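Please Write the Instructions Again

Last Saturday I bought a shelf from Larnota. It came in a flat box with a bag of screws and one sheet of paper. On the paper there were 20 small drawings and not one word. In drawing 2 a man without a face holds a board, and an arrow goes behind the board. I looked at this arrow for a long time. Did it mean turn the board, or push it, or look at the back?

I came to this country as an adult and I learned English mostly from paper. I read shampoo bottles and bus rules, and the booklet of my first rice cooker, which I read two times from beginning to end. From this booklet I learned "firmly," "until it clicks" and "do not immerse." These are good words and I still use them. So when a company tells me that it took away the words to help people like me, I want to answer that I did not ask for this.

I understand the reason. A drawing is cheap to print and it goes to every country without a translator. A bad translation is also a real problem. I once had a Plustix lamp that told me to "marry the two halves with courage." But the lamp was ready in ten minutes, because even this strange sentence told me something about how hard I should push. 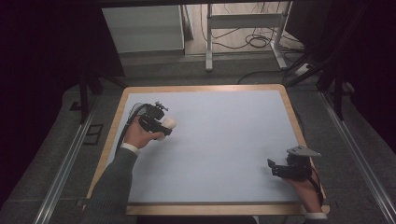

My friend Annapurna Rao translated manuals for many years, for Clirkevine and other firms. She told me that the drawing shows where and the sentence shows how. How tight, how long, what to do first, and when to stop. An arrow cannot say "wait until the glue is dry." It cannot say "this part is difficult, ask another person to hold it." Her longest job had 200 pages, and she is still proud of the chapter on hinges.

Some people say we can watch a video now. I have tried. I stop it, go back, clean my hands, touch the screen, and the advertisement starts again. My father-in-law has no smartphone at all, and he also buys shelves.

I do not want 600 pages in eleven languages. I want the drawings to stay, with one line under each — short, correct, checked by a person who has built the thing. If there is no space on the paper, make the paper bigger. The box was big enough.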